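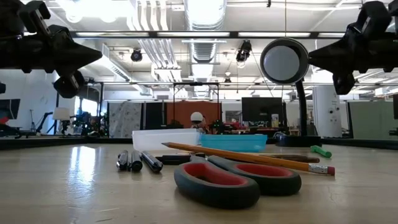 The two-arm table at Pindura, with the stationery and the two bins.

Progress report: Likham outreach strand, open day

The open day went ahead on 23rd October at the Pindura workshop, and we are really pleased with it. Your grant covered places for 200 visitors. In the end 349 people signed in, so we ran the short talk twice more than planned and opened the side door to keep the queue moving.

The tidying table was the big draw. Two arms work from either side over a spread of desk things – scissors, pencils, markers – with a white bin and a blue one behind. Visitors chose which item should go next and which bin it should go in. The pencils were the favourite request, and the scissors were the hardest job of the day by a long way. People stayed for far longer than we had allowed, and plenty of them came back for a second turn (and brought their friends!).

We ran 22 sessions in all. In 3 of them the left arm had to be stopped and restarted, which took a few minutes each time. The Mevadano team have the logs and are looking at the cable first. Visitors seemed to enjoy these pauses as much as the rest, and asked very good questions while they waited.

Spending is within budget. The one extra cost was printing more feedback cards, which came out of the travel line after the Võ group shared a van with us.

Still to do:
Type up the feedback cards
Send thank-you notes to the schools
Agree a date in March for the second open day – we would like to use a bigger room and have two tables running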